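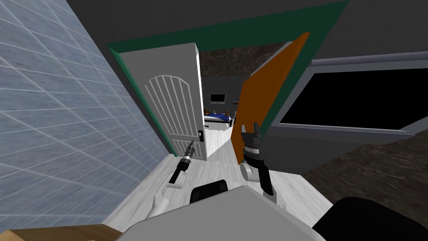 White interior door with arched panel and black lever handle, open.

Freeing an Interior Door That Sticks
Endelwood Residents' Handbook, Section 2

Interior doors in Endelwood homes may bind against the frame in humid months and loosen again by November. Residents may carry out the steps in this section without prior approval. Entrance doors and fire doors are excluded and must be reported to the Repairs Office.

Before you begin
You will need a hand screwdriver, a pencil, a sheet of stiff paper, medium sandpaper and a sanding block. Set out the tools on a steady surface outside the swing of the door.

Step 1. Find the point of contact
Close the door slowly and slide the paper along the gap between door and frame. Mark each place where the paper catches.

Step 2. Tighten the hinges
Open the door halfway and support the handle side with a wedge. Tighten every hinge screw by hand, starting with the top hinge. Power drivers strip the older screw holes and should not be used. Close the door and repeat the paper test. Many doors need no further work. 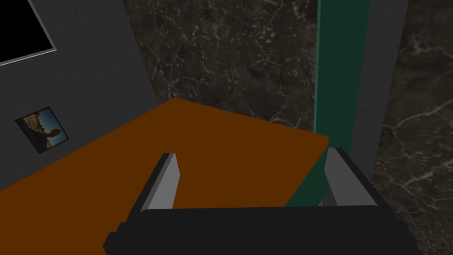
Mali Parri asks whether a screw that turns without gripping can be left until the next inspection. It should not be. Remove the screw, pack the hole with glued wooden matchsticks, trim them flush and leave the glue to set overnight before refitting.

Step 3. Sand the marked areas
If the door still catches, sand only where you have made pencil marks – a few strokes at a time, following the grain. Test the door often. In homes built before the Wogan extension, do not sand any painted door until the Repairs Office has confirmed that the paint is free of lead.

Step 4. Seal the bare wood
Wipe away the dust and apply one thin coat of primer, then one of matching paint. Unsealed edges take up moisture and will swell again.
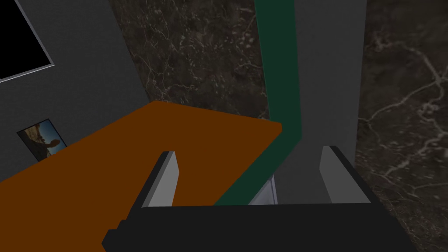 Flat orange-brown surface toward the corner of a room.

Step 5. Clear up and report
Return borrowed tools to the store by 5 p.m. If the door continues to bind, or if the frame has moved out of square, complete Form 161 and send it to Peadar Carroll at the Repairs Office.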